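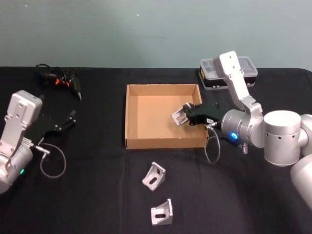
Chaltu Tamiru wrote:
> The Skidden brackets are still going out in bags of 12, and the bags are
> splitting at the corners. I'd like to move the whole size to open
> trays. Before I order blanks I need to know three things: does the
> bracket sit flat, does a low wall hold it in, and do we need dividers
> glued in or can we leave the floor plain? I would also like the glue
> bench and the packing bench kept as one bench if that is workable.
>
> We have 540 brackets left from the May delivery, so there is enough
> to test with.

Chaltu, answers in your order.

1. Sitting flat. The gusset decides this. With one leg down and the other leg up against a wall of the tray, the bracket stays put. Laid on its side, it rests on the edges of both legs and the face of the gusset, and it slides as soon as the tray is tilted. Pack it leg down, upright leg to the wall, first one in the left corner.

2. Wall height. The low wall is enough for a single layer. I would not stack a second layer in an open tray. The upper brackets catch on the gussets of the lower ones and the row goes crooked. If Staltoletti wants a taller carton later, that is a separate job with a separate sheet between the layers.

3. Dividers. Leave the floor plain for the first run. One strip glued across the middle stiffens the tray and takes up room a row could use. If the brackets shift in transit, add the strip then.

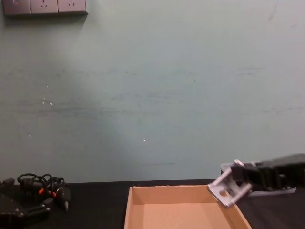 Bench layout is the part I changed my mind about. My first drawing had the gluing at the right-hand end, with the trays coming in from the left. The outlets are on the wall at the upper left, three plates side by side, so a gun at the right-hand end means a cord across the whole work area. I have redrawn it with gluing at the back left and the open tray in the center. Nothing with a cord crosses the front of the tray. The stack of flat blanks goes underneath, and finished trays leave to the right.

On the black cloth: keep it. The silver brackets show up well against it and a dropped one is easy to find. It does wrinkle, and a tray set down over a fold will rock, so smooth it before each batch. Glue strings will stick to it. Put a scrap of board under the nozzle whenever the gun is in use.

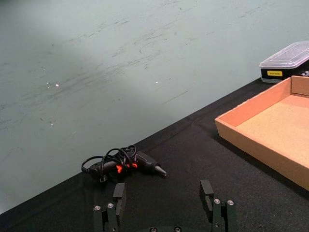 Glue gun on its side, nozzle to the right, cord looped around it.

Cord handling needs a line in the work sheet. Loops left over the body of the gun get picked up with the gun. Lay the cord out to the left first, then lift. Ebise asked whether to fit a stand. Yes, if it has a heavy base. The light wire ones tip when the cord pulls.

Blanks: Dalisay quotes 300 as the smallest order at the present size. I would take that quantity and no more until the first shipment has been checked at the other end. The size code on the quote should read 738. The copy I was sent had two digits swapped, so please check yours.
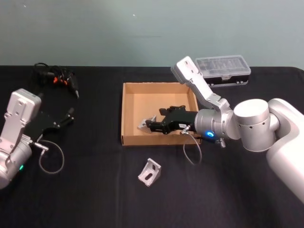

Bracket at the left inside wall of the tray, gusset type.

Still open:

- label position. Front wall is my preference, but Berhanu wants it on the short side for the shelf at Stasley.
- whether the count per tray stays at 12 or goes up. I have not tried a fuller tray.
- a cover sheet. An open tray needs something over it before it goes on a pallet.

The revised bench drawing is in the shared folder under the old file name. Replace any printed copies.

Mihret Gebru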